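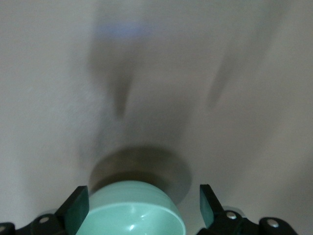
Fig. 1. Mint-green rounded object between two black gripper fingers.

Kallthorpe Speaker Biographies

Version 2
Last updated: 13 July 2024
Maintainers: Corentin Chevalier, Bujar Gashi

Summary

The set holds 2000 short biographies of conference speakers, trainers and leadership coaches, each with labels for the kinds of claim it makes. It was built to study how people who speak and train for a living present their work in the third person. All texts are in English. Spelling is left as the author wrote it, so British and American forms are mixed.

Sources

Texts were supplied by three event organisers: Skulten, Softić and Skalcombe. Skulten runs management training days, Softić books after-dinner and keynote speakers, and Skalcombe publishes the programme for a yearly meeting held in November. Each organiser asked its speakers for written consent before passing anything on. Biographies from speakers who did not reply were left out.

Skalcombe texts are shorter than the rest. The printed programme has a fixed space for each speaker and editors trimmed the longer entries. The untrimmed versions were not kept.

Contents

bios.csv: one row per biography
labels.csv: one row per labelled span
guidelines.txt: instructions given to the annotators
changes.txt: differences between versions

Fields in bios.csv

bio_id: string, stable between versions
source: skulten, softic or skalcombe (no accent in the file)
text: the biography with names replaced
role: speaker, trainer, coach or mixed
person: first or third, by main verb
trimmed: true or false, Skalcombe rows only, otherwise empty

Labels

There are 11 span labels. They cover job titles, qualifications, awards, past clients, books, broadcast work, family details, origin stories, topics offered, audience types and calls to book. A span may carry more than one label. Slogans and taglines have no label of their own and should be marked as topics offered if they name a topic, or left unmarked.

Both maintainers labelled every text separately. Differences were settled by discussion, and only the agreed version is released. The most frequent disputes were between origin stories and family details, as in a biography that dates the start of a business from the birth of a child. These take both labels.

Names

Personal names, company names and book titles are replaced with tokens such as PERSON_A and FIRM_B. Tokens restart in each biography and cannot be used to link rows. Place names are kept at country level only.

Known problems

No text is longer than 2000 characters. Longer submissions were cut at the last full stop before the limit, which affects Softić rows most.

Calls to book are under-represented in Skulten rows. Its submission form told speakers to leave them out.

Claims are labelled as made. No award, qualification or client list has been checked, and the labels should not be used to judge whether a speaker is suitable for an event.

Changes in this version

The person field is new. Duplicate biographies sent to more than one organiser were merged under the earliest source. The label for audience types now includes company size.

Removal requests

Speakers may ask either maintainer to withdraw a text at any time. Withdrawn rows are deleted at the next release and their bio_id values are not used again.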